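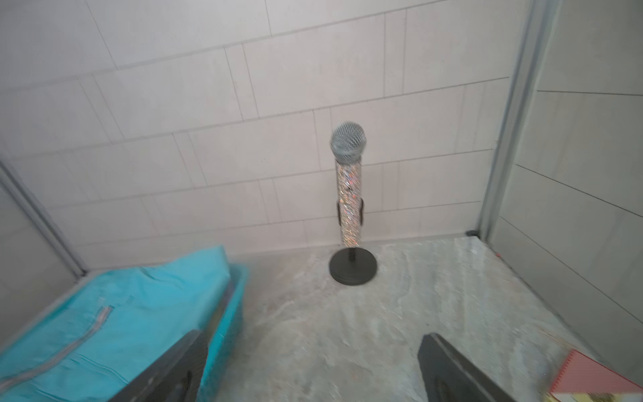
Wornier front desk reports that the handheld dropped out twice during the January session and asks whether the stand or the cable run should be looked at first. Stand first. See item 2.

Microphone and Stand Inspection, Zotdale
16 October 2020
By the Zotdale equipment desk

1. Grille. Check for dents and loose mesh. Clean with a dry brush.
Comment: Pass. Silver mesh ball, no work ordered.

2. Base and stem. Round base must sit flat on the floor. Turn the stem by hand; no play allowed at the joint.
Comment: Stem tightened a quarter turn. Recheck at next inspection.

3. Clip. Must hold the handle without slipping when the stand is tilted.
Comment: Pass. Spare clip on order from Barbu, part 1584.

4. Handle finish. Run a cotton glove down the rhinestones and note any that catch.
Comment: Two stones lifting near the lower end. Reglue before issue. Do not use solvent near the grille.

5. Cable and connector. Flex along full length while listening for crackle.
Comment: Crackle at 11 inches from the plug. Cable withdrawn and tagged.

6. Floor area. Keep bags and paper goods clear of the base while the stand is in use.
Comment: Move the turquoise bag to the shelf before the next session.

7. Storage. Case closed, humidity below 58 percent.
Comment: Not checked. Meter out for calibration.

Result: conditional. Items 4, 5 and 7 open.

Recent checklists
Briltura speaker mounts
Extension cords, 80-foot and shorter
Folding chairs, Wornier
Tile and grout, wet areas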